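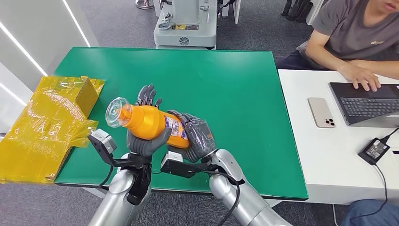 Orange plastic bottle with a clear ribbed cap and a white-and-purple label, over the green mat.

Bottles, Caps and Labels: Questions We Keep Getting
Compiled by Modupe Akpan for the Gekomero household pages

Are orange bottles better than white or clear ones?
Better at what? Color tells you very little on its own. Some tinted plastics do cut down the light that reaches the contents, and some are tinted because somebody in marketing liked the shade. If the label says to keep the product out of light, put it in a cupboard whatever color the bottle is.

Can I use the clear cap as a measuring cup?
Only if it has lines on it and the label tells you to. Plenty of wide caps look like measuring cups and have no marks at all. I measured water in 6 bare caps from my own laundry shelf, and the biggest held 47 milliliters more than the smallest. "One capful" means nothing until you know which cap.

What are the ribs on the cap for?
Grip, mostly. They help with wet hands. They don't make a cap childproof, and neither does a stiff thread. A child-resistant cap normally needs a second action, such as squeezing or pushing down while you turn. If yours opens with a plain twist, store it high up or behind a lock.

Is it all right to store a bottle on its side?
I wouldn't. People tell me theirs has never leaked, and maybe it hasn't, but a cap that is slightly cross-threaded will hold fine upright and seep overnight once it's lying down. If the shelf is too low, move the shelf or buy a shorter bottle.

Do the Siltix replacement caps fit everything?
The packet says "universal." I tried them on 50 bottles in November and came away doubtful. Neck width is only part of it — the thread has to match too, and a cap can feel snug while sitting crooked. Fill the bottle with plain water, turn it over above the sink and wait before you trust it with anything else.

Can I refill an empty bottle with a different product?
Please don't, even if you plan to write on it. Marker rubs off, and the old label keeps telling the old story. Never put a cleaner in a bottle that once held food or drink. Never top up the end of one cleaner with another, either.

The print on the label is tiny. Do I have to read it?
Yes, sorry. The big words on the front are advertising. The directions, warnings and disposal notes are usually in the small type on the back or side. A phone photo you can zoom in on works well enough, and you'll still have it when the label peels.

Are the Prins and Nakell shelf liners worth buying?
They catch drips. So does an old tray. The Nakell one was easier to wipe, the Prins one curled at the corners, and I went back to the tray after 3 weeks.

Does the cap go in the recycling with the bottle?
Depends where you live. Some programs want caps on, some want them off, and a few don't take them at all. The recycling symbol tells you the type of plastic and makes no promise that your town will collect it. Check the local list, empty the bottle first, and be suspicious of any page that gives one answer for the whole country.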